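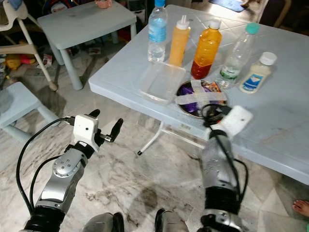 The Drindmont Pair is a two-arm teaching kit for people who want to show a robot a job instead of writing one out line by line. You get two arms, two grippers, a low body that carries them both, and a choice of ways to lead them through the work, and we have tried very hard to make all of it feel like something you could set up in an ordinary room on an ordinary afternoon. Our favorite practice layout is a plastic table with a row of bottles along the back, a clear open container toward the front, and a shallow round tray of wrapped things beside it, with strips of white tape crossed over the top so the contents stay put. Everything in a layout like that comes out of a kitchen cupboard, and it gives both arms plenty to think about: a squeeze bottle with a pointed cap, clear walls that catch the light, a rim that is easy to bump. If you can teach a tidy routine on a table like that one, you will be fine on a workbench.

Two ways to teach

Hand guiding is where we suggest most people begin. Press and hold the release button on the forearm and the arm goes light, so you can take it just behind the gripper and walk it through the motion as though you were helping a child hold a pencil. The Pair records the path, the opening of the fingers and the pauses. Let go of the button and the arm holds where it is. You can stop for coffee in the middle of a demonstration (we do!) and pick it up again from the same spot, and the pause can be trimmed out afterwards.

Remote control is the other way, and once you have tried it you may not want to go back. The Urik leader set is a pair of small, light arms with the same joints as the big ones. Clamp the set to a desk, sit down, put a finger and thumb through each trigger, and whatever you do with the small arms the large ones do too. It is wonderful for jobs that need both sides working together, such as steadying a container with one gripper while the other puts something in it. With hand guiding you really need a helper for those, or a good deal of patience.

You can mix the two. Plenty of our customers guide the first rough pass by hand and then sit down at the Urik set to do the careful repeats.

How many times do I have to show it?

We get this question more than any other, and the fair answer is that it depends on the job and on how much you move things around between tries. For picking up one bottle and setting it down in a container, our own bench routine was built from 80 demonstrations, with the bottle shifted a little each time. We kept 78 of them and threw out 2 in which the operator changed her mind halfway. Please do throw out the muddled ones. The software will learn hesitation just as happily as it learns anything else, and it is a funny thing to watch a machine dither exactly the way you did.

Move the objects between tries. Turn the tray, slide the container over a few inches, swap a full bottle for one that is half full. It feels like spoiling a nice arrangement, but the robot will be much steadier for it later on.

The Kushnir recorder

Every Pair comes with our Kushnir recorder, a small box that sits beside the arms and saves the joint positions, gripper openings and camera view together, all on one clock. Plug it in before you switch on the arms. The green light means it is ready, amber means it is saving, and a slow amber blink means the drive is nearly full and would like your attention. Recordings can be played back on the arms at quarter, half or full speed. Always play a new one at quarter speed the first time through, with your hand near the stop button and everybody's toes and fingers well clear.

The recorder's trimming screen is plain, and we have kept it that way on purpose. There is a bar for the length of the demonstration, a handle at each end, a keep button and a discard button. You may add a short note to each recording, and we do urge you to write one. "Clear container, tray on the right" means a great deal more in July than "test again new."

In the box

Two arms with grippers fitted
Body and floor stand
Kushnir recorder with power supply
Stop button on a long lead
Gripper cables and a bag of reusable cable ties
Spare finger pads, one set for each gripper
Printed setup guide

The Urik leader set is sold separately, or together with the Pair as the Dandance bundle, which also includes a padded carrying case for the small arms and a desk clamp that opens wide enough for a thick kitchen table.

Part number for the bundle: DD-893

Setting up your space

Put the Pair on a hard, level floor. Smooth tile is fine as long as the rubber feet are on and the floor is dry. Bring the table to the robot and not the other way round, and check that both grippers can reach the near edge and the middle before you begin recording. Light plastic tables are perfectly all right for practice, though they do slide if an arm leans on them, so set the legs against something or put a rubber mat underneath.

Look after the cables. They need enough slack to follow the arm through its full reach, and a loop left near the gripper will save you from a tug at the wrong moment. Before each session, move both arms slowly through the whole job and watch the cables instead of the fingers.

Use closed bottles for any job with liquid in it, at least until you trust the routine. Start with the grip force on low. A soft bottle squeezed too hard will give you a very good reason to remember this paragraph.

A few things the Pair won't do

It is a teaching kit with modest strength, and it should not be asked to lift heavy pans, tools with blades, or anything hot. It does not sense people, so the operator must keep the work area clear whenever the arms are powered. Children may watch from a sensible distance with a grown-up in charge of them, and the stop button belongs with the grown-up.

Ordering and help

The Pair and the Dandance bundle are built to order. Use the request form on this page and tell us a little about the job you have in mind, even if it is only half an idea. We read every one and will write back with a quote, a delivery estimate and usually a question or two about your table. Replacement finger pads, cables and Urik trigger loops can be ordered from the parts page without a quote.

Page last updated January 20, 2022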